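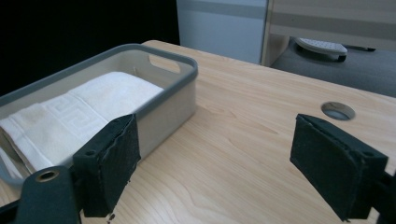 Laundry notes: towel absorbency and the rinse cycle

Residents in the Gresa building have reported that bath towels washed on the ground floor machines come out stiff and shed water instead of taking it up. Lyle Nakamura checked the two front loaders in July and found no mechanical fault. The cause is residue. Detergent and fabric softener build up in terry loops, and the coating keeps water from reaching the cotton.

The dispensers had been set for a full drum of heavily soiled work clothes. A normal household load needs much less. Both have now been turned down to the lowest mark, and the extra rinse is on by default. This adds 24 minutes to a cotton cycle, so please allow for it when you book a slot.

To strip towels that are already coated, wash them once at the hottest setting the care label permits, with no detergent and no softener. If suds are still visible through the door during the final rinse, repeat the wash. Do not mix vinegar with bleach or any bleach-based product.

Fill the drum loosely. Towels packed against the door do not rinse properly whatever the dose. Spin at 1000 rpm or higher, shake each towel out before drying, and use medium heat. High heat hardens the loops, and towels with a woven border tend to pucker along the band, where the weave shrinks at a different rate from the terry.

Softener is best left out of towel loads altogether. Microfiber cloths should be washed separately, as they pick up cotton lint.

Dryer 2 is out of service until a replacement door seal arrives. Questions about the machines go to Imani Pettigrew at the Gresa office.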